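Naltadero Box Notes - README

A small collection about secondhand shipping cartons: how they fold, how they wear, and what people stick on them. If you have ever flattened a box, opened it out again the next morning and wondered why it never sits quite square after that, you are in the right place!

What is in the collection

2,866 pictures, each with a short text note. They cover 244 cartons, all of them used at least once before they got to us. Most are plain brown corrugated board in the sizes you would get a pair of shoes or a few paperbacks in. The Buston folder is the oldest and has the messiest notes (sorry, I typed those late at night). The Prorkham folder is newer and much more careful about flaps.

Folders

buston/ - mixed cartons, notes in free text
prorkham/ - mixed cartons, notes follow the word list below
bergmann/ - 478 pictures of cartons on colored cloth, mostly blue
extras/ - loose labels, tape samples, things I couldn't bring myself to throw out

Word list for the notes

flap - one of the pieces that close the top or bottom. We say front, rear, left and right as the viewer sees them.
torn edge - the board has ripped and the wavy inner layer shows.
crease - a line that was not put there by the box maker.
label - anything stuck on with an address, a barcode or both.
print - ink on the board itself, often faded.
open / closed - about the top only. A box with one flap up counts as open.

Blue cloth, brown cartons, white shipping labels:

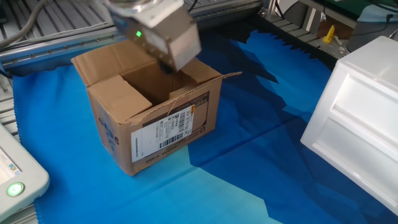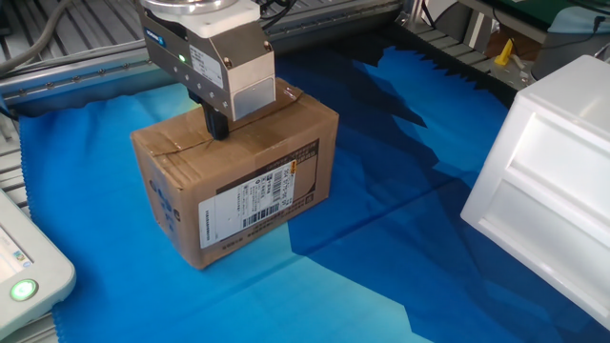 Labels get a line of their own in every note, and they are my favorite part. People put them on at all kinds of angles, over seams, around corners, on top of older labels. The note says which face the label is on and whether it runs straight or tilted. It does not copy out any of the text. Please keep it that way if you add notes of your own, and leave tracking numbers out of file names too.

Faded print is harder. Ink on a carton that has been through a few sorting rooms rubs down to smudges, and two people will read two different things in it. Write "print, not readable" and move on. I spent a whole evening in May on one side panel and came away with a headache and the letter R, maybe.

Known problems

- The Buston notes use "lid" and "flap" for the same thing. I am fixing these a few at a time.
- 3 cartons appear under two different numbers. They are listed in doubles.txt.
- Color words for board are all over the place: tan, brown, kraft, light brown. Treat them as one color.
- Shiny tape is easy to miss in a dim picture, so "no tape" in a note means no tape was seen.

Adding your own

Yes please! Beat-up cartons are especially welcome, and so are odd shapes - long flat ones, tubes with square ends, anything with a tear strip. Put your pictures in a new folder named after your town or project, write one note per picture using the word list, and add a line to folders.txt. Spelling mistakes are fine. Mixed-up left and right is the one thing that really slows me down, so check those before you send.

Next on my list is a proper set of corner damage notes, starting with the Prorkham folder.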